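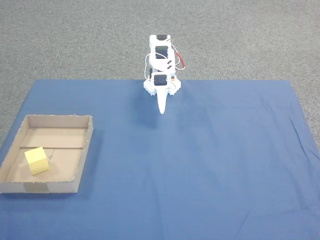
## Tidy-up tips from a small robot arm

Most tips on this site come from somebody's gran. These come from Ningsih Yusof, who spent part of January teaching a small arm to deal with a block and a shallow tray, and found that nearly everything that helped the arm helped her kitchen as well. The project is called Tarigan. The write-up is dry, so I have boiled it down and left out the equations.

The question was a modest one. If you show an arm how to do a small chore, is it better to show it the same way over and over, or to make each go slightly different? Ningsih recorded two sets of 30 demonstrations. In the first the block always began on the same spot. In the second she moved and turned it before every go. Then each version had 20 tries with the block put down wherever she fancied.

The first version managed 4. The second managed 11, a result she describes as "encouraging", in the tone people use for a soufflé that has only partly sunk.

### What to borrow for your own worktop

**Put a plain cloth down first.** One colour, no pattern. Small screws and dropped beads show up at once, and when you've finished you lift the corners and carry the lot to the bin. Creases do no harm. I have met people who iron theirs and I wish them well.

**Work in a shallow tray.** A cardboard one costs nothing. Low sides let your hand (or whatever you've got) come in at a slant, and anything you drop stays roughly where you dropped it. Cut down a delivery box to the height of two fingers and run tape over any split.

**Practise with something soft.** Foam forgives a clumsy grip. If you are trying out new tongs, or teaching a child to use them, start with a cut-up sponge and work up to boiled potatoes. Eggs can wait.
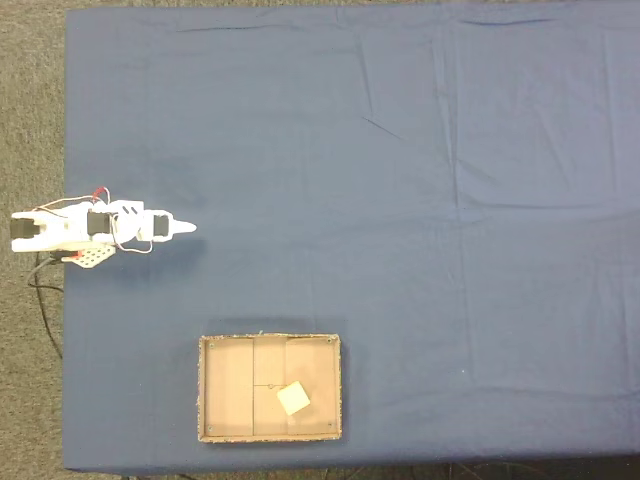

**Don't always start from the same place.** The main finding, and the one I keep forgetting. If you only ever chop with the board square in front of you, you'll be hopeless in someone else's kitchen. Turn the board. Swap the side the bowl is on. You will be slower for a week and cross for most of it.

**Change one thing at a time.** Ningsih kept the cloth and the lighting as they were and shifted only the block – otherwise she'd have had no idea which change had done the good. The same goes for bread. If you alter the flour, the tin and the oven shelf on one afternoon, you have a different loaf and no information.

**Write down the failures.** Her notebook has a line for each missed try: too far left, closed early, pushed it into the corner. Mine now has a page for jam. The entries are shorter and ruder.

### One that didn't carry over

She also tried slowing every demonstration right down, on the theory that careful teaching makes a careful pupil. The arm learned to dither. It would stop short of the block and hang there, much as I do in front of the fridge. Ordinary speed went back in for the runs counted above.

Next on her list is a bigger tray, then two blocks at once. I have asked for teaspoons.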